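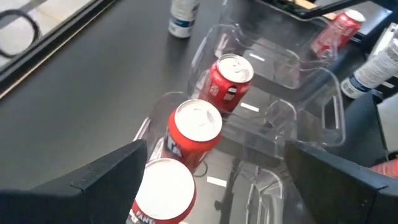
Red Fanta cans, standing upright.

Help > Events > Drinks and Refreshments

Drinks at Your Event: Common Questions

By the Fasemer Events Desk
Updated September
12 shares | 2 comments

These are the questions we get most often from people renting the Brelach hall or the smaller upstairs room. If yours is missing, write to the desk and we will answer by email.

Can I bring my own drinks?

Yes. Soft drinks, juice and water can be brought in by any renter at no extra charge. Beer and wine need a permit, and we need a copy of it before the day of the event. Hard liquor is not allowed in either room.

How much should I buy?

Plan on 2 drinks per guest for the first hour and one for each hour after that. Children drink less soda than parents expect and more water. The Brelach hall holds 170 people seated, and a full evening there goes through a lot of ice, so order that separately.

Can I have drinks delivered?

Deliveries are accepted at the side door from 9 a.m. on the day of your event. Jarnomen and Abou Jaoude both deliver here regularly and know where to unload. Other suppliers are fine, but tell us who is coming. We can't sign for a delivery if you haven't listed it on your form.

Is there a refrigerator?

The kitchen has one full-size refrigerator, shared between both rooms. Label your shelf with your event name. The freezer is for ice only. If both rooms are booked on the same day, each renter gets half the space, and most people in that case bring coolers.

How should I set up a self-serve table? 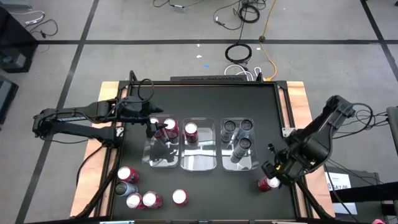 Put the table against a wall that guests can reach from both ends, and keep it away from the kitchen door. Cups go at the start of the line, napkins at the end. Sort the drinks by kind before people arrive -- guests who have to dig for what they want will hold everyone up. Clear plastic containers set side by side in a row work well for this, because people can see the cans inside without lifting anything. Cover the table with a cloth if you are serving anything that stains.

Do you supply cups and ice buckets?

We supply 24 glass pitchers and two ice buckets for the Brelach hall. The upstairs room has pitchers only. Cups are up to you. Paper is preferred, and foam is not accepted by our trash hauler.

Who takes care of the empties?

The renter does. Blue bins for cans and bottles are by the side door. Pour out leftover liquid in the kitchen sink first. Bags left on the floor are charged against the deposit.

What if I have drinks left over?

Take them home the same night. We don't store anything between events, and the refrigerator is emptied every Tuesday morning. Many suppliers take back unopened cases with a receipt -- ask when you order.

What happens if something spills?

Mops and a bucket are in the closet next to the restrooms. Use plain water on the wood floor. For carpet upstairs, blot the spot and let us know before you leave so we can treat it the next day. There is no fee for a spill that gets reported.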